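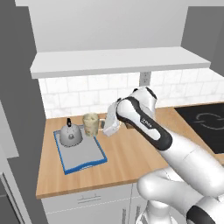 About us

Drostitell is a small workshop group in Oltwood. We build robot arms and the things that robot arms need around them, in our free time and mostly with our own money. We are 16 members at the moment. A few of us work with machines for a living, the others are a baker, two teachers, a bus driver, students and people who have stopped working and now have time for the things they like. English is a second language for many of us, so please excuse it if a sentence on this page stands a little crooked.

How we began

The group started in a garage in Forsberg Street. Two neighbours wanted to build an arm that could move a cup from one side of a table to the other. The first arm was made from printed parts and second-hand motors, and it shook so much that the cup had to be filled with sand to stay standing. More neighbours came to look, and some of them stayed. When the garage became too small we rented a room on the ground floor of the old Firnum building, where we still are. The room has 30 square metres, a sink, good light from the yard and a door wide enough for a workbench.

We became a registered association in August of our second year. Before this we had only a shared notebook and a tin box for the money. The tin box still exists and holds screws.

What we work on now

Our main work is the kitchen project. The aim is an arm which can help at a normal kitchen worktop: lift a cup, put a kettle back in its place, clear a tray. We chose the kitchen for the reason that all members have one, and everyone can say at once if a movement is sensible or not. You do not need to know anything about motors to see that a kettle is being put down in a stupid place.

Most of this work is done in simulation. We have drawn a kitchen on the computer, with a wooden worktop, a black cooktop, tiles on the wall and cupboards below, and in it we can try a movement as often as we like. In one winter we ran 3,852 trials. On the real bench we would have needed a very long time for this, and a great many cups.

The simulated kitchen is also useful for planning the build at home. One of our members would like to have an arm in his own kitchen, and the first question was where its base should stand. If the base is in front of the worktop, the arm has a good reach to the back wall, but the person who cooks has less space. We moved the base in the model many times before any hole was drilled in anything. We also learned to look at each position from more than one side – from behind the arm everything can seem free, and from the other side the elbow is in front of the cupboard doors. 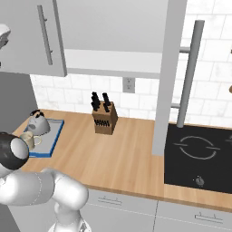
The arm at the worktop in our simulated kitchen, with the tray, the knife block and the cooktop.

The objects in the model are changed from time to time. A cup with a handle and a cup without a handle are two different tasks for a gripper, and a kettle is difficult in its own way. The round body gives the fingers little to hold, so the handle or the knob must be found first. The tray has a raised rim, and for a long time our arm liked to touch this rim on the way down. We now lift higher and come down more slowly. It looks less elegant, but we are content with it.

The knife block is there as a thing to stay away from. The arm is not allowed to take knives, not in the model and not on the bench. This rule was decided in one evening and we have never discussed it again.

The bench arm

Beside the simulation we have a real arm in the workshop. It is our third one and it is built by the members from the base up. The joints are turned on our small lathe, the covers are printed, and the cables run inside the links where this is possible. The second joint becomes warm after long work and we are building a new motor holder for it. The gripper has two fingers with exchangeable tips, and there is a drawer with all the tips that we have tried, also the bad ones. New members are asked to look through this drawer first.

The bench arm always works slowly, and one person stands at the red stop button when it is switched on. This person does nothing else during this time, no telephone and no coffee.

The workshop

Members can use the lathe, two printers, a drill press, a soldering place and the computer with the simulation. For the lathe and the drill press you need a short introduction from another member, which takes one evening. Wood dust is not welcome near the printers, so sawing is done in the yard. Tools go back to the wall at the end of the evening – the painted outlines show where.

We are often asked if we sell arms. We do not sell them. We share our drawings and our parts lists with anyone who asks, and we are glad to hear when something was built from them, even if it was built differently from how we meant it. We also cannot repair kitchen machines or vacuum robots, although we understand the wish.

Joining and visiting

Membership costs 200 euros for a year. Pupils and students pay half. Material for the common projects is included, material for your own projects you bring yourself or pay into the box beside the door. Please come as a guest before you join, so that you can see if the group suits you. You do not need any experience. It is good if you have patience, and if you can bear it that the same cup is picked up many times in one evening.

Children are welcome together with an adult. They may drive the arm in the simulation with the hand controller, and they are usually better at it than we are.

The entrance is through the yard of the Firnum building, second door on the left. The bell is broken, so please knock loudly. If there is light in the window, somebody is in. For groups and school classes we ask for a message beforehand, because the room is small and we have to put the workbench to the wall.

Page last changed: November 11, 2025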